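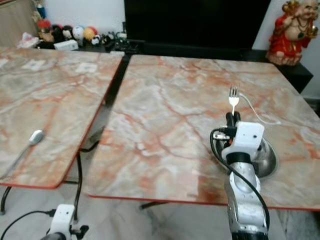
Speaker notes: Setting up a shared lunch room on folding tables
Solange Lins, Jarkumcombe, 2021-02-27

Slide 1
Say hello, thank Selim for the room. Handouts are by the door. Talk runs 9 slides, questions at the end.

Slide 2. Tables
Two tables side by side serve better than one long one. They fold, so one person can move them, and they go through the hall door on their side.
The marble-patterned tops hide crumbs and water rings. Wipe the whole top anyway, then the rim. Food collects under the rim.
The gap between the tables: push them together last, after the legs are locked. A small gap is fine for plates. Keep cups away from it.
Check the leg locks by pressing down on each corner. Ask who has had one fold on them. Wait for hands.

Slide 3. Flatware
Plain metal forks and spoons, all one pattern. We bought ours from Jutetti, 215 pieces, and by July we were short of teaspoons and nothing else.
Forks and spoons get separate trays. Knives stay in the kitchen drawer unless the menu needs them.
Pick up by the handle. Şengül will show this with the serving fork, give her a minute.

Slide 4. Bowls
Stainless steel for anything shared. It can be dropped and it stacks. One bowl per table, set back from the front edge so sleeves don't catch it.
Rinse right after the meal. Dry before stacking or they stick.
If someone asks about glass: we tried it, 4 broke, we stopped.

Slide 5. Order of work
Legs, tops, wipe, bowls, flatware, then food.
Lợi does it in the reverse order when clearing and it takes him less time than setting up.

Slide 6. Cost
Whole setup for 70 people. Price sheet is on the back of the handout. Frota delivers, Tunasix does not. Skip this slide if we are running late.

Slides 7 and 8
Floor plan, then the cleaning rota. Gilmar takes both. Hand him the clicker.

Slide 9
Questions. Leave the floor plan up on the second screen. Collect spare handouts before people go.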